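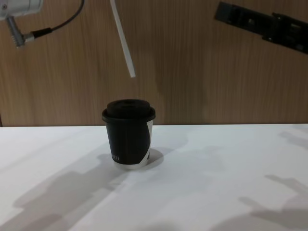
Monday, September

Lids again. I know I said I'd move on to the sleeves this week but Mahlet came back from the Gesatberg place on Friday arvo with a whole carton of the domed ones and I couldn't help myself, so that was my morning gone.

Where we're up to, for anyone reading this who wasn't in on Friday: the black domed lid is still the favourite. The flat one from Sugawara seals fine on the bench but pops when you squeeze the cup just under the rim, and people do squeeze there, I watched the whole tearoom do it. The domed one has more give in the skirt so it rides along with the cup when it goes oval. That's my theory anyway. Masaru reckons it's only that the rolled rim on our cup is a touch fatter on this batch, and he may well be right (annoying). I'll section one of each and have a proper look.

Squeeze test, same as last time. Fill with water, lid on, press all the way round with the thumb, tip onto its side over the tray, leave it, turn it so the seam's at the bottom, leave it again. The seam is where everything goes wrong! Any dribble at all comes from that little step where the paper overlaps. I did 4 cups of each lid before lunch and wrote the weights on the back of the yellow sheet, which is in the drawer under the scales, please don't bin it.

Flat lid: two popped, one wept at the seam, one was perfect and I have no idea why.
Domed lid: no pops, one slow weep at the seam. I'd call that a decent result but I'm not putting it in the report until somebody else has done a set. My thumbs are not a calibrated instrument.

Used water at 180 Fahrenheit for the second lot, because Uzma's sheet from Hunar is all in Fahrenheit and I got tired of converting. The domes go a bit soft at that temperature. You can feel it when you press down, there's less of a click, and I wasn't sure the first one had seated until I ran a finger round it. If I can't tell in a quiet room then somebody with a queue out the door won't be able to either. Note for Ayane: is there any chance of asking for the same lid in a slightly heavier gauge? Even a couple of samples would do.

The print. Mitsuko rang from the printer's about the black cups and wants us to settle the artwork. I like the white band a lot, the way it swings across from the rim down towards the base, and it hides the seam much better than the straight stripe did. What I'm not happy with is the little line of lettering down low on the black. Stand one up on the white table, take a couple of steps back and it's gone, you just get a pale smudge. It's either got to be bigger or it's got to go. Mahlet says it was only ever meant to be read in the hand, and fair enough, but then your hand is covering it. We went round on this for longer than it deserved.

The white strip round the bottom is staying, I think. Masaru had it down as a mistake in the artwork but it gives the cutter somewhere to wander, and last time with black right to the edge you could see every wobble in the trim. He's come round to it, or he's stopped arguing.

Scuffing: rubbed two cups together inside a sleeve for as long as the kettle took to boil. The black marks more than I'd like. Greyish streaks on the shoulder just below the lid, worst where they'd been nested. Gamex have a matte varnish they say will fix it, but we haven't seen it on this board and the last varnish made the cups squeak against each other something awful. I've asked for a small run.

Stock, because I was asked: 276 domed lids left in the carton, counted after the tests, not including the ones I squashed. Cups are in the tall cupboard with the tops taped. If you open a sleeve, please tape it back up, the ones left open went a bit soft in all that damp weather and I lost a whole afternoon to them before I twigged.

To do
— section both lids and measure the bead
— somebody who isn't me to repeat the squeeze set (Uzma? your thumbs are stronger)
— ring Mitsuko back about the lettering before she sends the plates
— try the domed lid after half an hour standing full, lid on, then tip
— more blotting paper, we're on the last pad

3.40 pm, one more thing. Tried the domed lid on the older white cup out of curiosity and it fits that too, a bit tight but it goes on. Could be handy for using up the old ones. Haven't tipped it yet.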